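Home | Guides | Materials | Storage | Contact

Checking and Storing Part-Used Filament Spools

2/23/25
By the Gundby workshop desk

Filament left on an open shelf picks up moisture and loses its loose end. Go through these steps each time a spool comes off the printer.

1. Cut the filament at an angle and keep tension on the free end. If it slips under a neighboring turn, the next print will jam.

2. Pass the end through a hole in the flange, or clip it to the rim. Leave 2 inches showing.

3. Weigh the spool. Subtract the weight of the same type of spool when empty and write the result on a tag. Tare weights differ between makers, so keep a list. Ours has separate lines for Praner and Zhuravel.

4. Bag the spool with fresh desiccant and press out the air. Change the desiccant after 14 weeks, sooner in August.

Inspect the flanges before bagging. Hold the spool by the rim and tilt it until one flat face is toward you.
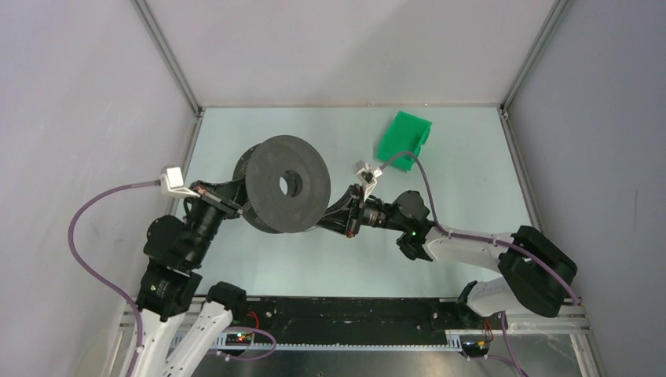
Flange damage causes more feed trouble than poor winding. A cracked edge catches the filament on every turn, and a bent flange rubs on the holder. Dark gray spools with a textured face, as shown, hide hairline cracks, so run a fingertip along both rims and then around the center hole. Rewind the filament onto a sound spool if either flange flexes.

Related guides
Reading a Spool Tag
Drying Times by Material
Tikisitz Dry Box: Replacing the Lid Seal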